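Celebrity Talk > TV and Reality > Firnholm

Thread: Did anyone else think the Firnholm reunion went too easy on the parents?

tidewrack
I finished the reunion special last night and I keep thinking about the part where the mother talks about the money. For anyone who skipped this season, Firnholm is the one about the acting family in the big house on the lake. The oldest daughter left the show after season 3 and has been living in Tramuscombe with her boyfriend. She said in the special that her parents kept her pay from the first two seasons and only told her about it when she turned 21.

The host let that go by in under a minute. Then we got a long segment about the kitchen remodel. I don't get it. That was the only real news in the whole thing.

pellmell_k
I noticed that too. My guess is lawyers. If there's a dispute over the money, the network isn't going to let anyone ask follow-ups on camera.

Gardenia Row
I don't think it was that bad. The mother said it went into an account for her. She didn't say they spent it. People on the other thread are already writing as if it was stolen and we have no idea. Kids' pay gets put away until they're adults all the time.

tidewrack
Put away is fine. Not telling her is the part I have trouble with. She said she was waiting tables in Tramuscombe for a year and had no idea there was anything in her name.

Gardenia Row
She said that, yes. The dad said she was told and wasn't listening. One of them is wrong and I wasn't there.

boxwood9
Rewatch the dad when she says it. He looks at the mother right away. I'm not saying that proves anything, but it's the same look he had in the January episode when the son asked about college.

Gardenia Row
You can read whatever you want into a look. These specials are cut down from hours of tape. He could have been looking at her for any reason, and the editor picked where to put it.

boxwood9
Fair, but they did leave it in.

lowtide_marge
I've watched since the first episode and what I see is a family that was fine before the show. The parents had a normal marriage and the kids went to the local school. By the third season the younger two were being taught at home and the oldest wasn't speaking to her mother. I stopped blaming either of them a while ago. I blame whoever thought it was a good idea to film a 14-year-old getting grounded.

pellmell_k
The parents signed the contract, though. They could have said no to the grounding episode. The mother did an interview where she said she had approval over anything with the kids in it.

lowtide_marge
I didn't know that. Do you have a link?

pellmell_k
It was on the Jerum podcast, the one with the two sisters who cover reality TV. I think it was episode 50, the long one. It's near the end, after they talk about the divorce rumors.

lowtide_marge
Thanks, I'll listen tonight.

ostrich_fern
Listened to it when it came out. She says she had "a say," which could mean approval or could mean she was allowed to complain. I wouldn't hang too much on it.

pellmell_k
OK, that's closer to the wording. I was going from memory.

rooftop_dan
Can someone tell me if the son is really done with the show? I heard he signed with Rahman and is going to do scripted work. He was the only one I liked.

ostrich_fern
Rahman signed him for commercials, as far as I know. He said in the special that he wants to finish school first and he has 2 years left. Then he said he'd "never say never" about next season, so take that however you like.

rooftop_dan
That's a yes, then.

Gardenia Row
Or it's a kid being polite with his mother sitting next to him.

boxwood9
He seemed the most comfortable of anyone there. He answered what he was asked and didn't look around for help. If he does leave I hope they let him go without making a storyline of it. They got more than nine episodes out of his sister packing.

tidewrack
The packing episodes are why I started this thread, really. They showed her mother crying in the driveway and played it as the daughter being cold. Now we find out there was a fight about money the whole time and it was left out. I'd like to see one of those episodes again with that in mind.

lowtide_marge
They're rerunning the season starting 31st July. I'll probably record it.

rooftop_dan
I'm off to bed.

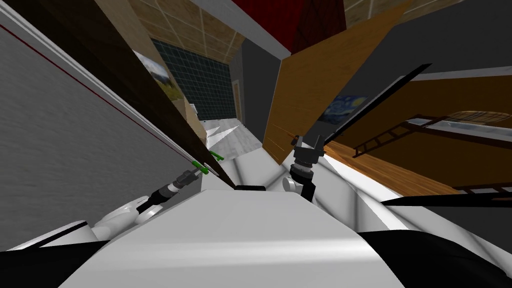
Robot render, two arms, green fingertips

ostrich_fern
Night, Dan.

Back to the money, I think the daughter came out of this better than people expected. She didn't yell and she didn't call her mother names. She said she wanted an apology and a copy of the statements. Both of those are reasonable.

Gardenia Row
I agree with that. I also think the mother did apologize, just badly. "I'm sorry you found out that way" isn't great, but she was upset and she did go over and hug her after.

tidewrack
I don't count that as an apology. We're going to disagree on this one.

Gardenia Row
That's fine. I'd still like to hear her side without the host in the room.

pellmell_k
The Jerum sisters said they've asked the daughter to come on. No date yet. I'll post here if they announce it.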